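Neighbors' Newsletter, October
Last updated Friday, 4:40 p.m.

CITRUS SWAP IS BACK, plus what to do with all that fruit

Quick one this month, I'm typing this between shifts so forgive me.

The swap is on again at the Nkuna building, ground floor, use the side door and not the front one (the front one sticks). Doors at 6. Bring what you have, take what you'll eat. Last year we had 107 bags come through the door and nearly all of it went home with somebody. The leftovers went to Oliwia Nowicki's marmalade, more on that further down.

Bags please, not boxes. Boxes don't fit on the tables and we end up with them all over the floor and then Dumisani trips on one. Write the kind of fruit on the bag if you know it. If you don't know, write "don't know" and one of the tree people will have a guess.

Grapefruit: we always get too much. If you've got a tree full, maybe bring half and call Ona Toom about the rest, she knows a couple of kitchens that will take it. Lemons the opposite, never enough, bring every lemon.

Now storage, which is what most of you wrote in about after the last issue. Short version. Counter for a week, fridge for longer. Don't wash before you put them away, wash right before you eat. Don't pile them deep. One soft one at the bottom and the whole bowl goes, check every couple days and pull anything with a spot on it. Plastic bags with the top tied shut are the worst thing you can do, they sweat in there. Mesh or paper or just loose in the drawer.
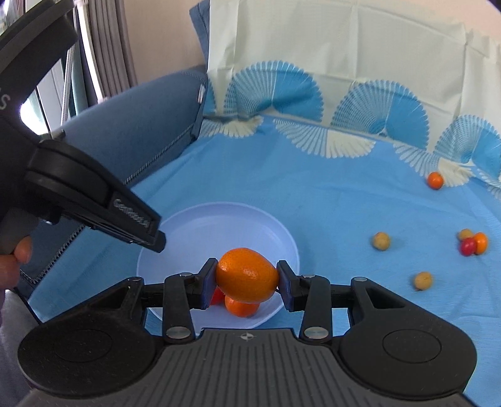
Also keep them away from the onions. I know everybody keeps the onions and the fruit in the same corner, I did it for years. Then Palesa Xaba served me a slice of orange that tasted like soup and I moved mine the same night.

Freezing. Juice freezes great, ice cube trays, then tip the cubes in a bag. Zest freezes great too. Whole fruit, so-so, fine for cooking later but the texture goes to mush when it thaws. Segments are ok if you lay them flat on a tray first and bag them after. Label it. You will not remember in March.

OK the marmalade. Oliwia's way, as told to me over the phone so blame me if it's wrong:

2 pounds of oranges, scrubbed, sliced thin, seeds out but SAVED
2 lemons, same
Water to cover, leave overnight with the seeds tied up in a bit of cloth
Next day simmer till the peel is soft, really soft, you should be able to squash it with a spoon
Take out the seed bag and squeeze it good into the pot
Same weight of sugar as what you've got in the pot, give or take
Boil hard till a blob on a cold saucer wrinkles when you push it

She says people always stop the first simmer too early and then the peel turns to leather once the sugar's in. Don't rush teh first part. Jars hot, lids hot, the usual.

Tree stuff, quickly. Eusebio Cuervo is doing his pruning walk again, starts from the Bundico parking lot, the morning after the swap. Bring gloves and bring your own clippers if you've got them. He'll look at pictures of your tree on your phone too but he would like you to take them in daylight this time. Yellow leaves, curled leaves, fruit that drops early, ask him not me.

If you have a tree and can't get up a ladder anymore, put your name on the picking list. Pickers take a third, you keep a third, a third goes to the swap. Dumisani Ngcobo has the list and the long poles. We could use more pickers on the east side, if your free on a weekend morning and don't mind scratches, tell him.

Still looking for: jars with lids that fit, a second kitchen scale, somebody with a truck for the folding tables. Whoever left a green casserole dish last time, it's at Palesa's and she's been using it.

Next issue is squash. Send me your squash.

14 shares | 9 comments
Questions or corrections: reply to this newsletter or leave a note at the Nkuna building desk
© Neighbors' Newsletter. Back to top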